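Clelumix Screening Portal
Guide for Buyers and Program Departments
Section 4: Setting up a screening room for a documentary series

This section explains how a distributor prepares a screening room, so that television channels can watch the episodes of a series before they make an offer. You need an account with the role Distributor or Administrator. If your account has the role Guest, please ask your administrator first.

4.1 Before you start

Have these items ready on your computer:
- the episode files, with the final titles or with temporary titles
- one synopsis for the series and one for each episode
- the list of territories that are still free
- the music cue sheet, if it is finished

Note: The synopsis field accepts 4,000 characters with spaces. The episode synopsis accepts 2,000. Longer text is not saved.

4.2 Creating the room

1. Sign in and choose Catalog, then New Room.
2. Type the title of the series. Use the international title. The original title goes in the second field.
3. Choose the genre. A series can have one main genre and two secondary genres.
4. Upload the episodes in the order of broadcast. The portal numbers them automatically.
5. Wait until every episode has the status Ready. Do not close the window while the status is Uploading.
6. Press Save Draft. The room is now visible only to you and your colleagues.

Caution: If you delete an episode after the room was published, the comments of the buyers are deleted with it. They cannot be restored. Use Replace File instead.

4.3 Choosing the still for the cover

Each room needs one still as cover. It must be horizontal and without text, and you must have the right to use it for promotion. 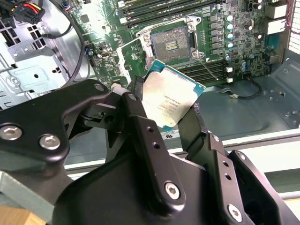
The cover is what a buyer sees first in the catalog, often in a very small size, so please test it with the button Preview Small before you publish. Fine details disappear there. A close view of one action works better than a wide view with many people. With a black gripper holding a processor over a motherboard, for example, the buyer understands quickly that the series is about technology, but the screws and the small holes in the metal will be lost. Put the name of the photographer in the field Credit and not on the still.

4.4 Setting territories and access

1. Open the tab Territories and mark every country where the rights are sold.
2. For each sold territory, enter the end of the license. For an open end, leave the field empty.
3. Open the tab Access and add the e-mail addresses of the buyers.
4. Choose how long the link is valid. The standard is 37 days.
5. Switch on Watermark. The name of the viewer will appear in the video.
6. Press Publish.

Note: Buyers in a sold territory can still open the room if you add them by hand. The portal shows a warning but does not stop you.

4.5 If a buyer cannot open the room

Check the spelling of the address first. Then check that the link is not expired. Buyers who work for Konovier or Araújo sign in through their company page and must not use the normal link. If the problem stays, send the room number to Gülizar Baysal at the support desk. Messages that arrive after 5 p.m. on Thursday are answered on the next working day.

Continue with Section 5: Receiving and comparing offers.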